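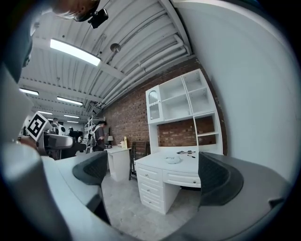 July, 4.10 pm

Deklow sealant, second round of peel tests. Samer Bataineh wants a yes or no by the time he rings Jelville, and I don't think he's getting one.

The rep's sheet says the stuff reaches full strength overnight. Ours didn't. Best strip off the first batch let go at 106 N, the worst at 40, and they came out of the same tube on the same afternoon. I don't believe a spread like that is the sealant alone. Surface prep is my first suspect. Hala Nassar wiped half the plates with the Boltero cleaner and half with plain alcohol, and the labels on the tray only say A and B. She thinks A was Boltero. "Thinks" is doing a lot of work there.

Second batch: all alcohol, all scuffed with 280 grit, 2 mm bead, left on the bench by the door. Pulled the first few after lunch. Tighter than before, but still nowhere near the sheet. One strip tore through the middle of the bead and left both faces covered, so that one at least stuck properly. The others peeled clean off one side - always the side that was clamped, which I don't like. Could be we're squeezing it too thin.

Samer's view is that it's good enough for the Gouveia doors. Maybe. The old stuff was good enough too until it started lifting at the corners, and the sheet for that one looked lovely.

To do:
- relabel tray properly, cleaner name in full
- ask Deklow what they clamped with, and what plate they used (sheet says "metal", very helpful)
- third batch with spacers, no clamp on half
- check the pull tester zero again, it had wandered when I came back from tea

Not signing anything off on this lot. Rest of the strips stay under the cloth until morning - please don't pick at them.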